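Catelcombe handling group -- minutes of the February meeting

Present: Lieselotte Meinecke (chair), Keith Tipoki, Si-eun Oh, Hauke Stüber (minutes)
Apologies: Špela Todorova

Lieselotte opened at 9.15 and thanked everyone for making it in, and Keith especially for the lemon slice, which did not survive item 1. The previous minutes were accepted with one spelling fixed.

1. Dropped bags on the Tisivis cell

Keith took us through the fault. Out of 633 lifts in the last run, 483 went through cleanly before the cell began letting bags slip, and it then dropped 3 in quick succession. The third split over the guard rail and the grip force log shows the fingers easing off partway through the lift, with no alarm raised. Keith hit the stop promptly and we all said well done to him -- it was a fair old mess to sweep up.

Si-eun suspects the force reading drifts when the film creases under the fingers. She has been going over the grip by hand with the filled bags and is happy to keep at it.

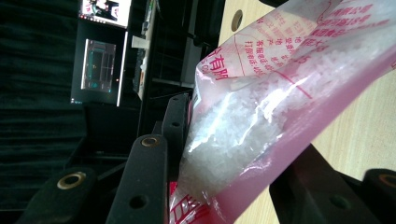
Item 1: filled bag held in the hand-held gripper.

There was a good long chat about whether to slow the lift or squeeze harder. Hauke worried about tearing the film, and Lieselotte preferred to leave the force alone until the logs have been read properly. Agreed to run at 75 per cent speed in the meantime, with the guard gate shut and one person at the stop button.

Action: Si-eun to compare the force logs with Monenard's settings.
Action: Keith to add a low-force alarm and test it with the arm unloaded.

2. Floor around the cell

Spilled grains are slippery underfoot. Keith will move the broom and the bin to the Parry end of the bench.

Closed at 10.40. Špela to be sent a copy, with our best wishes.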